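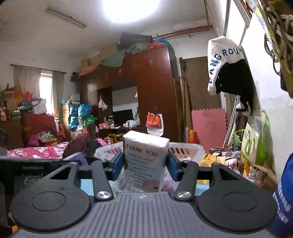 I have been trying to give up my loyalty cards since May, and so far I have managed to acquire one more.

It started because my purse stopped closing. It is a perfectly good purse, bought in a sale in Hexham and guaranteed by the woman on the till to see me out, and it had begun to gape like a carp. I tipped it onto the kitchen table expecting coins. There was one coin. The rest was cardboard and plastic, most of it promising me something free at a later date if I behaved.

The oldest was from Emon, the coffee place by the station. Emon does a stamp card with ten little cups on it and I had five of these on the go, none of them past cup four. I don't know how this happens. Every time I stand at that counter I look through my purse, fail to find the card, and am given a new one by a boy who plainly thinks I am running some sort of racket. If they could be added together I would be owed a flat white and most of another. They can't be added together. I asked. The boy fetched someone else to tell me no.

Then there was Groltik, which sells paint and hinges and is the only place for miles that will cut a key while you wait. Groltik gives points. I have 3,000 of them. I was really quite puffed up about this until I got to the small print on the website, where it says what a point is worth, and after some work with the back of an envelope I established that I could have a tin of filler. The small tin. And not the flexible sort.

My friend Annapurna Varma takes all this much more seriously than I do. She has the cards in her phone, in folders, and she knows which day the garden centre does double. She once drove me to the far side of Morpeth to buy compost with a voucher, and when I asked what the petrol came to she turned the radio up. She did get a free hanging basket, though, and it was lovely until about the second week of August, when we both went away and it wasn't.

Her view is that they are giving the stuff away and it's rude not to take it. My view is that I have been paying for it all along in slightly dearer biscuits. We have had this conversation so many times that we could swap sides without rehearsal, and I think on the Morpeth trip we did.

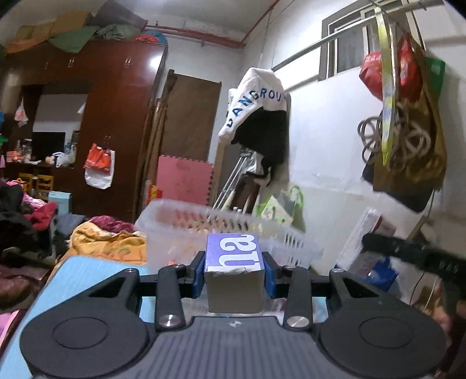 The one that finished me off was Mfinanga. I should say I like Mfinanga. It's a proper shop, with rice in big sacks and a freezer you have to lean right into, and for years the loyalty scheme was that if you came in often enough the owner threw in a few limes. Everyone understood how it worked. You couldn't ask for the limes. Some weeks you got chillies instead and wondered what you'd done.

Now there is an app. The app is called Cliltemar, for reasons I haven't been able to get out of anyone, and half the shops on the parade have joined it. It wanted my date of birth, my postcode and permission to know where I was at all times. I was in Mfinanga. I was holding okra. It then told me I was a Seedling, and that to become a Sapling I needed to spend a bit more before the end of the month, and I am sorry to report that I went back and got a second jar of lime pickle.

I am a grown woman with a pension. I do not need to be a Sapling.

I've been a Sapling for six weeks now and as far as I can make out the difference is that the little picture has a leaf on it. Annapurna is a Canopy, of course. She showed me over lunch. She turned the phone round and slid it across the table like a policeman with a warrant card.

So the cull has gone as follows. The Emon cards went in the recycling, all five, and the next morning I was handed a sixth with two stamps on it already because the boy was in a good mood. The shoe shop went (closed down in any case). The cinema one I've kept, on the grounds that it has a nice picture of a seat. Groltik I intend to spend properly, as soon as I have a hole small enough to need filling. The library card is staying and I won't hear it called a loyalty card, although when I think about it I've been going there since I was seven and they have never once given me anything I didn't have to take back.

The purse closes now if you press on it. And I did get limes last week, three of them, dropped in the bag while I was busy hunting for the app.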